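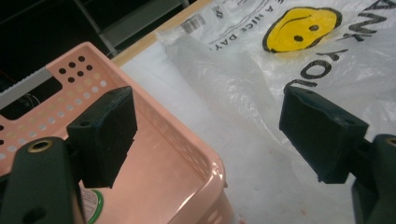

Weighing the plastic film, part two

The first post in this series covered the setup and got more mail than I expected, most of it about the scale. To answer that first: it is a Cornari kitchen scale with a stated resolution of one gram, and I checked it against a set of brass calibration weights borrowed from work. It reads 2 grams high near the bottom of its range and settles down as the load goes up. I have not corrected for this. I weigh film in batches at the end of the week, so the error lands once per batch and is smaller than the error I introduce by failing to shake the crumbs out.

The result for January was 716 grams of plastic film for a household of two adults. Film here means anything soft that the curbside program in Dostotham will not take: shopping bags, produce bags, bread bags, the overwrap from paper towels, the sleeve around a cucumber, mailers, and the inner bags from cereal boxes. It does not include tubs, bottles, clamshells or anything else that keeps its shape when you let go of it.

I also kept a tally by piece, and the tally for the month was 138. That gives a mean of a little over five grams per piece, which is misleading. The distribution has two lumps. Produce bags and small wrappers sit at the bottom, most of them too light for the scale to read one at a time. Shopping bags and mailers sit well above that. A single padded mailer can outweigh a week of produce bags, and if you only look at pieces you will spend your effort in the wrong place, as I did for most of last year.

Several people asked whether I rinse. I do if there is food on it, and then it has to dry, and drying is the slow step. Film holds water in the folds for much longer than it looks like it should. A bag turned inside out and hung over a wooden spoon overnight is dry by morning except at the bottom seam. The seam stays damp until the following evening. I found this out by weighing the same bread bag at breakfast and again at dinner and getting two different numbers. Since then everything that has been rinsed sits for a full day before it counts.

Kirsty Hapeta wrote to point out that some of what I was calling polyethylene is probably not. She is right. The crinkly cereal liners behave differently from a bread bag: they spring back when crushed, they tear in a straight line once started, and they make a sharper noise. Some are high-density polyethylene and some are layered with other things to keep moisture out. The stretchy, quiet film is usually low-density. I sort by feel and sound now and keep a third pile for anything with a metallic inner face, such as chip bags, which no drop-off I know of accepts. Feel and sound are not a materials test. If anyone has a cheap method that does not involve burning samples in a kitchen, I would like to hear it. The float test in water does not help much, as both kinds of polyethylene float.

Now the drop-off itself. There are two bins within a reasonable distance of us. One is inside the front doors at Plumel, next to the carts, and the other is at the hardware store on Pearce. The Plumel bin has a printed list on the lid. The Pearce bin has a list too, but it is shorter and does not agree with the first. Plumel takes bubble mailers if they are plastic all the way through. Pearce does not mention mailers. Plumel says no produce bags with stickers on them, and Pearce says "clean and dry" and leaves it there.

I asked at the Plumel service desk where the material goes. The person there said it leaves on the same truck that brings the stock, back to the distribution center, and past that point she did not know. I have since sent an email to the company and received a form reply with a link to a page about their values. I will post the answer if one comes. Until then, all I can say is that the film leaves my house and enters a bin. The figure I am tracking is generation, and readers who want a recycling rate will not get it from me.

On storage, the practical problem is volume. Film weighs almost nothing and takes up a great deal of room, mostly as trapped air. I tried three ways of dealing with it. Stuffing everything into one large bag works until the bag is full and starts pushing back out. Folding each piece flat into a triangle gives excellent density and takes far too long, and I abandoned it inside a week. Rolling a batch tightly and holding it with a rubber band is the compromise I use now. The roll should be started from the closed end of the bag so that the air has somewhere to go. Starting from the open end gives you a small pillow.

Some of you reported your own figures, for which thank you. Nouhaila Cherkaoui has the most careful set. She has been weighing since last spring, in a household of five, and her total so far is about 2,000 grams, considerably lower per person than ours. Her explanation is that she shops at a market where produce is sold loose, and that she buys bread from a bakery that uses paper. She also pointed out that I had counted the film from a mattress topper in my December figure. I had. It was a large, heavy sheet, and it made the drop from December to January look like progress when most of it was the absence of a mattress topper. I have added a column for one-off purchases and moved it there. The revised December number is only slightly above January – close enough that I would not claim a trend.

Changes made so far, with no strong claims attached:

Mailers were the largest single category by weight, so we started combining orders. This is mildly annoying when you need one small part for a faucet and have to wait for three other things to seem worth buying.

Produce bags are now reused until they split. They split at the top, where they are tied, so I stopped tying them and twist the neck instead. A twisted bag holds onions well and holds green beans badly.

Bread bags get a second use in the freezer. They are thinner than freezer bags and let the contents dry out sooner, so I write the month on a strip of tape and try to eat whatever it is before the next one.

The paper towel overwrap I have no answer for. We switched to a larger pack, which has more film in total and less per roll, and then found we used the rolls faster because there were so many of them. I am still working out how to record that fairly.

The spreadsheet is linked in the sidebar. The column marked "net" is net of rubber bands. The cells in gray are batches I weighed before the full-day drying rule, and they should be treated as high by an unknown amount. Next month's post will have the February figures and, if the email gets answered, something about the truck.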